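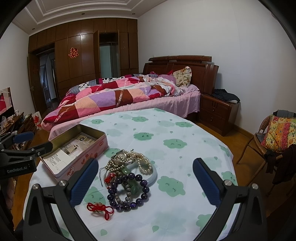
HOME AND HABITS

Friday, September 9, 2022
By Ritu Sisodia

The biscuit tin will do, thanks

I have now been sent the same press release three times, so I suppose I had better write about jewellery storage. Stakik would like us all to own its new bedroom organizer. It has 20 compartments, a lid that closes slowly, and a paragraph on the website about "honouring your pieces". I don't own pieces. I own some beads, and a fair few of my readers are in the same boat, going by the mail that came in after the July item on junk drawers.

The question several of you asked was simple enough. How do you store a heap of necklaces and bracelets so that you can find the one you want and get it on before the bus comes? The usual advice is to give every item its own space. I have my doubts. I tried it for 13 days in a divided tray from Pristton and spent most of that time looking for things I had put away very carefully. The tray was also too shallow for anything with a big bead on it, so the lid sat up at one side and the dust got in anyway.

Tins are another matter. The pink one with the strawberries, Senji on the side and gold colour inside, is the sort of thing I mean. It's rectangular, it opens right up, and whatever goes in it lies flat. Take the cards and papers out first. Everyone leaves those in, me included, and then the thin stuff slides underneath and you think you've lost it.

Before any of that you have to tip the lot out, and I'd do it on a bed or a table with a cloth over it. A pale cloth is best, even one with a pattern like those green clouds and raindrops, as small dark beads show up well enough against it. On bare wood they roll. Mathias Wallner wrote in to say he sorts his late aunt's necklaces on a bath towel, and I can see the sense in that too, although I would worry about clasps catching in the loops.

Then comes the tangle. Every guide I've read says to start by sorting into colours, and I think whoever wrote that has never had a tangle. Colour tells you nothing about what is hooked on what. Lift off the stiff things first: bangles, whether they're silver or that smooth bluish-white kind, and anything with beads large enough to hold its own circle, like the dark purple ones. Half the knot usually leaves with them. Pearls next, and find the clasp before you pull. Leave the strings of tiny metallic beads to the end. They drape over everything and look much worse than they are.

Cords are the real nuisance. A red knotted cord with loops at the ends will grab any clasp within reach, and a thin dark one will wind itself through the lot. Ashok Malhotra suggests baby powder on a stubborn knot. I tried it. I had a knot with powder on it. A blunt darning needle and a bit of patience worked better, and I'd keep corded things in an envelope of their own from then on.

As for what goes back where, my own system is not much of a system. Heavy beads on the bottom, pearls in a soft pouch so nothing scratches them, bangles stacked at one end, little flower ornaments and other fiddly bits on top where they won't get squashed. Yogesh Upadhyay's mother apparently lines her tin with an old flannel pillowcase, and I have copied that. It stops the rattle.

I'm less sure about the anti-tarnish strips that Yadav sells. The packet says one strip lasts eight months. My silver looked the same with it as without it, but I only tested one tin and I'm not a chemist, so if you've had better luck please write and say so. I'd want to see two tins side by side before I spent money on a second packet.

One reader asked whether it's worth having old beads valued before sorting. Maybe, if you have reason to think there's real jade in there — green and see-through is not a reason. Have a jeweller look at it in person. I would not send anything off to a mail-in service on the strength of a photo and a free envelope.

Next month, scarves. Prirnau has a hanger it would like me to try and I am already suspicious of the number of hoops.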